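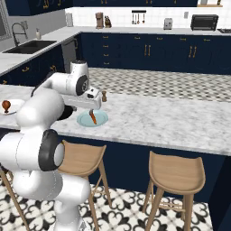

Student project report: The recount in Skollville
Group members: Ognjen Matić and Neelam Pal

1. Aim
We wanted to learn why the local election in Skollville was counted a second time, and how the two town newspapers wrote about it.

2. Background
There were two candidates for mayor, Dawber and Virudier. In the first count Dawber was ahead by eight votes. Virudier asked for a recount in January, and the court allowed it. A total of 3,514 people voted, of which 1,223 voted by post.

3. Method
We read all articles which the newspapers printed between the two counts. Neelam made the table of headlines and Ognjen visited the town archive in Flulero Street. We also spoke with one clerk, who did not want her name in the report.

4. Results
The recount changed the difference from eight votes to two – Dawber still won. Most of the disputed papers were postal votes with an unclear signature. One newspaper used the word "fraud" in its headlines, but its articles did not give any proof of it.

5. Problems
The archive closes at 3 p.m., so we could not copy the court decision completely.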